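Condidwood Dry Bag Rucksack for Waterfall and River Walks

Home > Walking > Packs and Bags > Wet Weather and Water

If you have ever followed a path up a stream bed with your shoes hung round your neck and your sandwiches held above your head, you will know why we wanted to make this bag. The Condidwood is our roll-top rucksack for people who like to walk to water, through water and, quite often, into it. We have been selling it from our little shop for a good while now and it has become the one we reach for ourselves when there is a waterfall on the map and a free afternoon to go and find it.

It began life as a simple tube with a strap. The first ones did keep things dry, but they were miserable to carry for more than a mile, and they rolled about on your back whenever you bent down to climb over a rock. So we went back to our makers at Dristar and asked for a proper pair of shoulder straps, a flat back and a belt you can undo with cold fingers. It took them most of one winter, with the last sample turning up in February in the middle of a very wet week, and we have hardly changed it from that day to this.

What it is like to carry

The bag holds 18 litres, which sounds small until you start filling it. A towel, a change of top, a light waterproof, lunch, a flask and a small camera will all go in, and there is usually room left for whatever you peeled off on the way up. It won't take a sleeping bag and a tent, and we would rather say so now than have you find out on the morning you set off. If you are staying out overnight, please look at the larger Gosling further down the page.

The straps are padded and quite wide, and they are made of a mesh that doesn't hold much water, so they don't go on dripping down your arms for an hour after you have waded across somewhere. The back panel is stiff enough to stop your flask digging into you. There is a whistle on the chest strap too - a plain one, nothing fancy, but louder than you would expect. 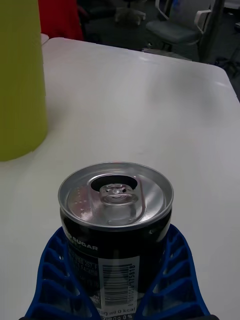
Issue 14

The main fabric is a coated polyester with welded seams, so there are no rows of stitching for the water to creep through. To close the bag, press the top edges together, push out the spare air and roll the top over at least 3 times before you clip the buckle. Do please roll it that many times. Nearly every letter we get about a damp towel comes from somebody who gave it one quick fold and hoped for the best, and we quite understand, as it is hard to be patient when there is a plunge pool in front of you and your friends are already in it!

Rolled properly, it will shrug off heavy rain, spray from the falls and being dropped in the shallows. It will float for a short while if it goes in. It isn't meant to be held under, or tied behind a boat, or left sitting in a pool while you swim, and for anything electrical we always suggest a small second pouch inside as well.

Pockets and loops

On the outside there is one zipped pocket on the front. It is splashproof only, so use it for things that don't mind a bit of damp, such as sun cream, a bus timetable in a plastic sleeve or a bag for your rubbish. On each side there is a stretchy mesh sleeve for a bottle. The loops down the front will take wet sandals, and we have seen customers dry their socks on them too, flapping along behind like bunting.

Inside there is a single flat pocket for keys and coins. We were asked again and again to add more pockets in there, and we did try, but every extra one made the bag harder to dry out at home and we went back to the one.

Colours and sizing

You can have the Condidwood in moss, slate or a cheerful orange. The orange is the easiest to spot when you have left it on a boulder and walked on up the gorge to look at the next fall, something we have done ourselves more than once. The back is one length and suits most grown-ups and taller children. The shoulder straps let out a good long way, so it will go over a thick coat.

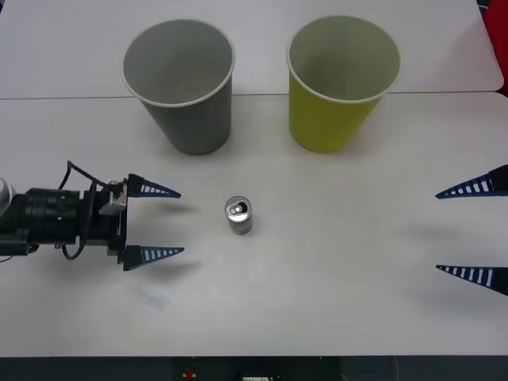

Can I wash the bag after a muddy walk?
Rinse it inside and out with cool water and a soft cloth, then hang it upside down with the top open until it is dry. Please don't put it in the washing machine or the tumble dryer.

Goes well with

Trokerar wading sandals - closed toes, a grippy sole and a heel strap that stays put in moving water. They come up a little small, so go for the bigger size if you are in between.

Gosling overnight dry pack - the big sister of this bag, with the same roll top, a thicker belt and enough room for a night by the river.

Condidwood inner pouch - a small clear pouch for phones and tickets, sold singly.

Delivery and returns

We pack every order ourselves and send it by ordinary post unless you ask for something quicker. If you are off on holiday and need your bag by a certain day, put a note in the box at the checkout and we will do our very best. We can't always manage it in high summer, when half the country seems to have remembered it is going to the Lakes, but we do read every note.

If the bag isn't right for you, send it back unused and we will happily swap it or return your money. Should a seam or buckle fail in ordinary use, get in touch and tell us what went wrong - a repair is often possible, and we keep spare buckles and chest straps in the shop.

Product code: 1308
Page last updated: July 8, 2018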